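Has anyone tried the Rirkance washing-up kit with two Franka arms?
Posted in Home and Workshop Robots by Ylva Wallin

Hello all, long-time reader, first proper post, so be gentle!

We share a kitchen at work (a small studio in Prillenwood, good coffee, terrible at doing the dishes) and we already have a pair of Franka arms fixed to the counter from an older job. Rirkance now do a washing-up kit that's meant to sit on top of arms you own already. You get the software, a set of fingertips, a calibration board and 12 months of help by email for 785 euros. They let you try it for 36 days before you have to decide, and I'm on day four, so I've got time to dither.

What I want it to do is quite modest. Take mugs and bowls out of the sink, put them on the counter on the right, and deal with cutlery. I don't need it to scrub anything. So far I'm pleased with it on bowls and fed up with it on anything thin and flat. A knife lying on the worktop seems to be its idea of a nightmare. It lines up, comes down, thinks about it, goes back up. Sometimes it does that three times and then sends me a little message saying "object not reachable", with the knife right there in plain sight.

The other thing is the cable. Ours hangs down over the sink and I keep fretting that it'll snag on a mug handle.

So, two things I'd love to hear about:

1. Flat cutlery. Is it the fingertips, the settings, or me? I've put in the layout I normally leave for it, mugs and bowl in the near basin and the knife out on the right.

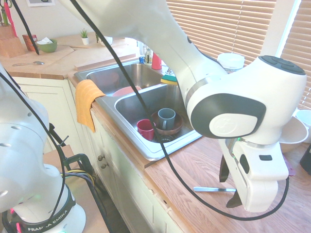
2. Cable routing. Do you clip it to the arm, hang it from above, or just leave it be? The Rirkance booklet has one drawing of this and it's for a different arm altogether.

Also happy to hear from anybody who went for the Baumgart kit instead. It costs more and I couldn't work out from their page what you get for it.

Thanks in advance — Ylva

Gøran Kristiansen

I've had the same kit since May last year, so I've been through most of this. Your knife trouble is nearly all settings. Out of the box the kit keeps the fingertips a safe distance off any surface it has learnt as "counter", and that distance is bigger than a knife is thick. Go into Surfaces, pick the counter, and bring Clearance down a step at a time. Do it with the speed turned right down and your hand on the stop button. I went too far on my first go and put a lovely dent in the worktop, which my wife still points out to visitors.

Then run the calibration board again. People skip this (I did) and then wonder why one side of the counter works and the other doesn't.

If it still won't have it, start with spoons and forks. They sit up a bit off the surface and there's something to get hold of. And once a utensil is up, have it held by the handle end and pointing down. Mine used to carry them sideways and clout every glass on the way past.

I can put up one from your sort of layout, as it's so close to mine for glasses and bowls on the right. Ylva sent me a second view when I asked about her blinds, and I'm posting it with her blessing. You want that much room under the fingers before it travels over the crockery:
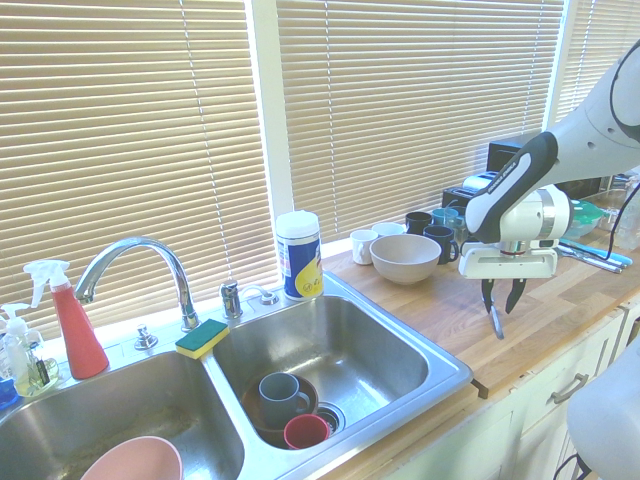
Utensil in the gripper over the counter, bowls and mugs to the right of the sink

About the cable, I use soft hook-and-loop straps along the arm with a generous loop left at each joint. Never pull it tight. Move the wrist by hand through its whole range first and watch where the slack goes, then strap it.

And do keep an eye on those blinds. Low sun through the slats made mine miss clear glasses completely. I shut them for the afternoon run now and it's been much better.

Sigrun Lindqvist

Can't help with Rirkance but I had the Baumgart one on trial and sent it back. Fine with mugs, hopeless with spoons. The support was nice.

Ingvild Dalen

Try the Zimia fingertips, the thin ones. They fit over the standard fingers and mine pick up knives most of the time. You'll need to tell the software the new length or it'll drive them into the counter. No idea about the cable, sorry, mine just dangles!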